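May 14, 2021

Good news for anyone who's been asking me about the Kelmont Courier - the old copies are going online at last! I had it from Lovisa Solheim on the phone and then from Birger Hedlund in the queue at the baker's, so I think we can call it official.

For those who moved here later, the Courier was our village paper, run off in the back of the Brandberg chapel and pushed through every door whether you wanted it or not. It stopped when old Mr Solheim's eyesight went, and the only full run has been sitting in his family's loft ever since. Lovisa (his granddaughter) brought the boxes down in December and there turned out to be around 500 issues, some with the mice well into the sports page.

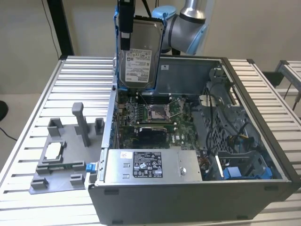
The scanning has been shared between three kitchens, and Kjell Skjelbred has been checking the pages as they come in. I'd pictured something enormous at the end of it, a whole cupboard of machinery, but all of it goes on a single hard drive. One silver lump with a white barcode label, no bigger than the one being held over the computer case there, and it'll have every flower show, every lost cat and all those furious letters on it. My mum kept her own copies in a wardrobe and we couldn't get a coat in. There's a second copy of everything going to Idun Magnusson's house at the other end of the village, in case of floods, and I'm glad somebody thought of that.

What you'll be able to do is search by name, by street or by year. I've had a go already, cheekily, and lost a whole evening to it. I found my uncle's second place for leeks, a long row about the width of the chapel gate, and an advert for the Remus tea rooms offering a pot for two and a toasted teacake. The Remus! I had my first date there and the chap ordered soup with two spoons.

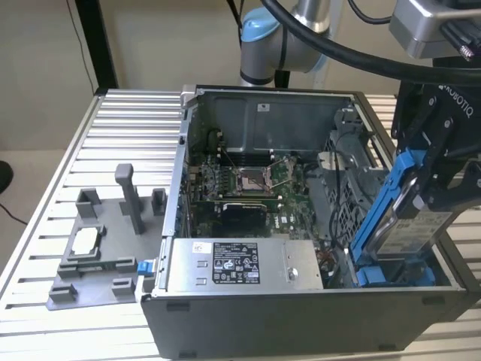

Idun's worry is people who haven't got anything to read it on, and I think she's right to bring it up. The mobile library only stops for 40 minutes and there's always somebody on the one screen doing their tax. So she's asking for old desktops to be put in the chapel side room, and she isn't fussy about what she gets. A big black tower with a Dell board in it will do nicely, but do look inside before you lug it over, as one with the processor socket standing empty like that is no use to her on its own. Screens and keyboards are wanted too, and chairs that don't wobble. You can leave things in the chapel porch any morning before 12, and please put your name on them.

Now, the letters page. There has been a bit of to-do over whether it should all go up as it was printed, because people did say some dreadful things about each other's hedges, and a fair few of them are still living next door to the hedge in question. Stellan Magnusson wanted anything rude left out. Birger said that would leave us with the hymn numbers.

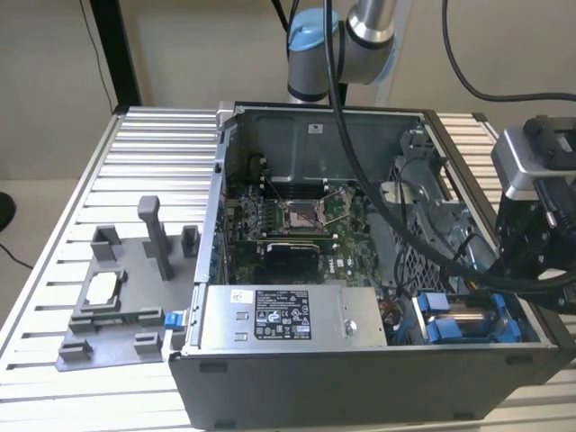 They've settled on putting everything up but taking down any letter if the person who wrote it, or the person it was about, asks for that. You ring Lovisa and she does it, and she won't want a reason. I thought that was fair. Stellan still isn't keen, but he has agreed to write the little welcome page, so he can't be that cross. (His own letter about the bell-ringing is in there, by the way. It's a belter.)

They could still do with some help on the photographs. The captions in the Courier were hit and miss at the best of times, and for whole years at a stretch you get "some of the ladies" and nothing else. Kjell is putting the worst ones up on the board outside the shop with a pencil on a string. 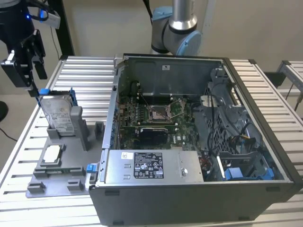 If you know a face, write it down, even if you've only got half a name - "one of the Brandberg cousins" is still better than what we have. I've done four so far and been told off for two of them. My neighbour says the woman I've got down as the postmistress is her own mother, and she was quite short with me about it.

There are 2 issues missing from the run, both from the summer of the big bridge row, which is a shame as those are the ones everybody wants. Have a rummage in your sideboards and under the carpets, please, and if you find one don't try to flatten it with the iron. Just take it round to Lovisa as it is.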